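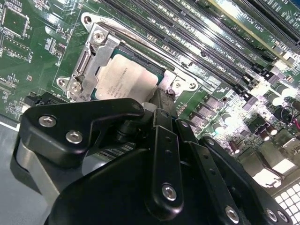 About Iltidum

Hi! I'm Konrad Mayrhofer, and I run Iltidum with a small crew in Javcombe. We sell one product, really. It's called Gridodgate, and it's a benchtop robot kit for taking apart old computers and putting them back together: processors, memory, drives, all the fiddly stuff people do by hand with sore fingertips. If you refurbish office machines for a living, you already know which fiddly stuff I mean.

I spent 17 years on the human side of that bench. I'd open a tower, lift the lever on the socket, swing the metal frame out of the way, pick up the chip by its edges, and do it all again with the next one. My back hated it and I bent more socket pins than I'd like to put on a web page (okay, it was 42, I kept a tally on the wall).
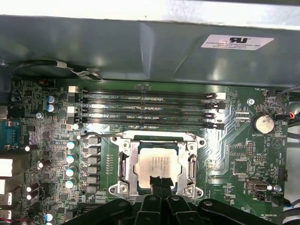 Gridodgate's fingers on the processor

So we started with processors, which everybody told us was the wrong end to start from. Memory would have been easier! But a chip is where a slip costs you real money, and I figured if we could get good at that, the rest of the case would feel like a vacation. The fingers are narrow because the space around a socket is tight, with capacitors on one side and slot latches on the other, and we went through 20 finger shapes before we found a pair I was happy to put my name on.
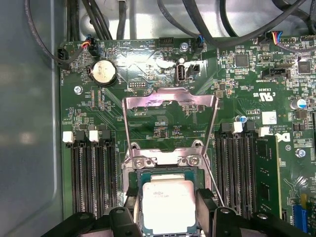 Gridodgate's gripper at an open socket

What do you get when you order? The gripper and its fingers, the wrist camera, a printed fixture plate with holders for parts, and our software, Akl, which is where you set up your jobs. You bring the arm and the bench. We'll tell you which arms we've tried it on, and if yours isn't on the list, write to me before you buy anything.

Setup takes 3 days with one of us on site. We like to work on your machines and not ours, so please have a few junk towers ready. Server boards are welcome too.

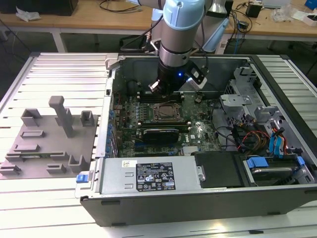 Arm, open tower and fixture plate on the bench

A few things we don't do yet: laptops, anything glued shut, and liquid cooling (please stop asking, Dad). Drives and memory are in the current version, and power supplies are on my list for May.

We're always glad to have visitors in Javcombe. Bring a dead computer with you and we'll run it while you drink our coffee, which is pretty good since we replaced the machine.

Page last updated Aug 20, 2021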